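Last updated: October

The stars were due at four. Soledad Thibodeaux had nineteen done, and a burn on her thumb, and a glue gun that had started making a noise.

Sixty stars. She'd said sixty on the phone like it was nothing. Folded paper, eight points each, wire loop at the top, for the front window of Kumarasinghe's. Mrs. Kumarasinghe had wanted them red. Then cream. Then red and cream, and could some have a little sparkle, but not cheap sparkle.

"What's cheap sparkle?" Soledad had asked.

"You will know it," said Mrs. Kumarasinghe, and hung up.

So. Kitchen table, paper everywhere, coffee gone cold in the wrong mug. The cat on the cream stack. Off. Off! The cat moved to the red stack.

Her mother had made these stars every winter in Sturkdale, out of sheet music and old calendars, feed store flyers, anything flat. She never measured. She'd lick her finger and fold and talk the whole time, about the neighbors mostly, and at the end of the story there'd be a star. Soledad measured. Soledad had a ruler and a bone folder and a printed sheet, and hers came out lopsided one in every six.

Twenty. Twenty-one. Twenty-two tore at the crease and went on the floor.

The phone. Her brother.

"You still got Mom's scissors?"

"I'm using them."

"The pinking ones?"

"Otar, I'm working."

"I just want to know they're someplace." He was eating something. "You doing the stars?"

"For a store window. For money."

"Huh," he said. "She never took money for those."

She put him on speaker next to the glue gun so she could keep folding, and he kept chewing, and neither of them said anything for a bit. It was how they talked now. Twenty-three. Twenty-four.

"You remember the year she did the tree at the Clestitz hall," he said.

She did. Everybody in Sturkdale did. The hall had bought a tree too tall for the room and sawed the top off, so it looked like it went up through the ceiling and kept on going, and her mother had hung that thing from bottom to top with stars. Four thousand, she claimed after. It got into the church bulletin as 4000 and then it was a fact. It wasn't four thousand. Nobody could fold that many and still get supper on.

"I folded half of those," said Otar.

"You folded three and cried."

"I had a cold."

Twenty-five. Her thumb stuck to twenty-six and she had to peel it off, and there went the nice side. She turned it around. The back was fine. Windows only have the one side anyway. No – windows have two sides. People inside the store would see it. She set it apart from the others and then, a minute later, put it back.

One o'clock. Then somehow not one o'clock.

"I could come over," Otar said.

"It's forty minutes."

"Thirty if I don't stop."

"You always stop."

He'd hung up already. She folded faster and they got worse. Thirty-one leaned. Thirty-four had seven points and she could not for the life of her figure out how. She held it up to the light over the sink and counted again. Seven. It was kind of pretty. In the box.

He came in without knocking, cold air and a bag of donuts, so he had stopped. He washed his hands without being told. He sat down in the chair by the radiator, which was the cat's, and took a sheet of red and looked at her printed instructions for about a second and pushed them away.

Then he licked his finger.

She didn't say a word. She watched him do the first fold, and the second, his big ugly hands going a little too fast, and the flip in the middle that the sheet never explained right, and he was already talking, something about the guy next door to him and a boat. A boat on a trailer that hadn't moved since spring. There was a wife involved. There was a cousin of the wife. By the time the cousin had the keys there was a star on the table, eight points, sharp as anything.

"Three and cried," he said.

"How many did you do? At the hall?"

He shrugged and took another sheet. "She'd wake me up after you were alseep. We'd do them on the floor in front of the stove. I don't know. A lot."

Soledad hadn't known that. She picked up the glue gun and put a loop on his star, and then on the next one, becuase they were coming quicker than she could wire them now. He told her the rest of the boat. He told her about the dentist. She got powdered sugar on a cream one and it looked, okay, it looked like sparkle. Not the cheap kind.

She did sugar on two more, on purpose. Otar said ants. She said it was October, there weren't any ants.

At half past three the box was full and they had to start on a second box. She called Mrs. Kumarasinghe and said ten minutes late, maybe fifteen, and Mrs. Kumarasinghe said the ladder was already out and the boy was standing on it.

"Tell him to get down," said Soledad.

Coats. Keys. The cat in the second box, of course. Otar lifted it out with one arm and held the door with his foot.
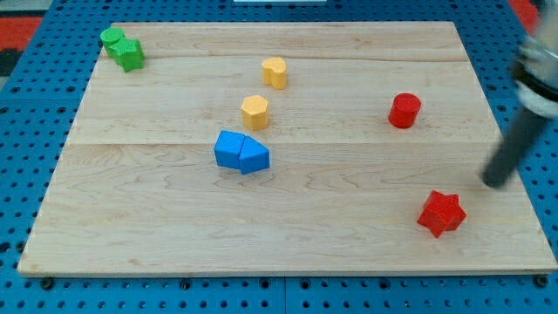

She drove and he kept both boxes on his lap, and at the light by the bank he was still folding one.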